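Caderno de bancada – projeto Parnero
26 de fevereiro de 2023
Escreve: Remedios Ambrosio

Domingo no laboratório, o que tem a vantagem do silêncio e a desvantagem da cantina fechada (trouxe sopa de casa, que o Kagiso elogiou tanto que acabei por lhe dar metade). Retomámos as demonstrações por teleoperação na mesa da cozinha de brincar. Kagiso nos comandos, eu a anotar e a carregar no botão de início e fim de episódio, que continua a ser a tarefa mais ingrata da casa.

A meta para esta cena são 100 demonstrações aproveitáveis antes de mudarmos a disposição dos objetos. De manhã fizemos sobretudo aproximações lentas aos pratos, para o modelo ver muitas maneiras de chegar perto sem bater em nada. Reparei que o Kagiso, quando se cansa, começa a fazer sempre a mesma trajetória – bonita, limpa, e pouco útil para nós.

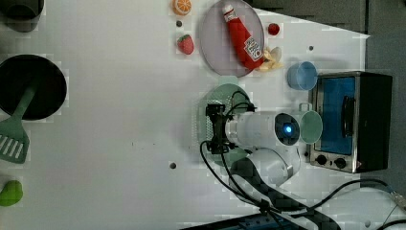 Lorne Ouellet deixou recado à margem: se as trajetórias saem todas iguais, troquem de operador a cada meia hora, mesmo que o segundo seja pior. Os dados com pequenas correções a meio do caminho ensinaram mais ao Brendus do que os perfeitos.

Concordo com ele, embora me custe, porque o operador pior sou eu. Trocámos depois da sopa. O meu problema de sempre é a rotação do punho: rodo a mão, espero, acho que não rodou, rodo mais um pouco, e lá vou longe demais. Baixei o ganho da rotação no comando e senti logo a diferença. Fica assim por agora, mas é preciso registar o valor no ficheiro de configuração antes que alguém o reponha sem querer.
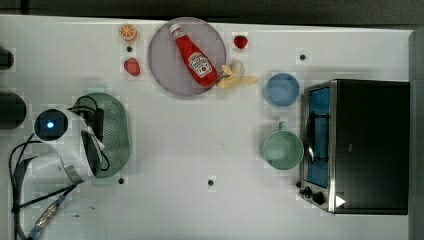
Mesa Parnero, vista de cima: ketchup no prato lilás, escorredor verde junto ao braço.

Uma nota para a Sylvie, que vai rever os episódios: peço que não deites fora os que têm hesitação. Marca-os com a etiqueta "pausa" e decidimos juntas. Os que são mesmo para apagar são aqueles em que eu carreguei tarde no botão e falta o começo do movimento. Também convém olhar para as instruções escritas, porque o Kagiso escreve "tigela" e eu escrevo "copo" para a mesma peça azul, e assim não há modelo que nos entenda.

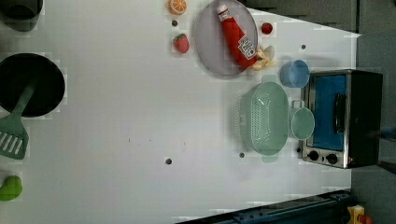
Pendente para a próxima sessão

Acertar a lista de nomes dos objetos e colá-la ao lado do monitor.
Guardar o novo ganho da rotação, com data e iniciais.
Perguntar à Zohreh se o disco da Stonumby já tem espaço para os vídeos. O nosso está a 95 por cento.
Experimentar o guiamento à mão, com o braço solto, nas tarefas da torradeira. Desconfio que para a porta seja mais fácil do que com o comando, mas o Kagiso aposta no contrário e ficou combinado que quem perder traz a próxima sopa.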